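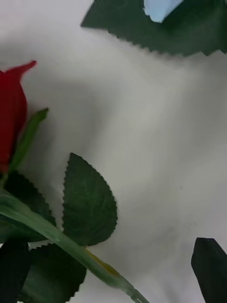
Postell asked after the last update why we are still running two grippers when the budget line says one, and whether the rose work could be dropped. Short answer, not yet.

Where we are, December:

Stedari fingers - 60 picks on the artifical rose, wrist camera on throughout. Good on the stem, poor on the leaves. Pads slip when the approach is too shallow. Recalibrated, better since.

Vakum cup - 12 picks only. Seal no good on fabric folds, supplier sending softer cups. Can't compare fairly untill those come.

Camera: close focus OK on the bud and sepals, anything nearer the lens goes soft. Want to try a shorter mount.

Controller: Amoah box dropped out twice, both times on a restart. Cable swapped, watching it.

Spend on track apart from the cups. Need a decision on keeping both grippers for 2 more months. Full pick logs to follow Saturday.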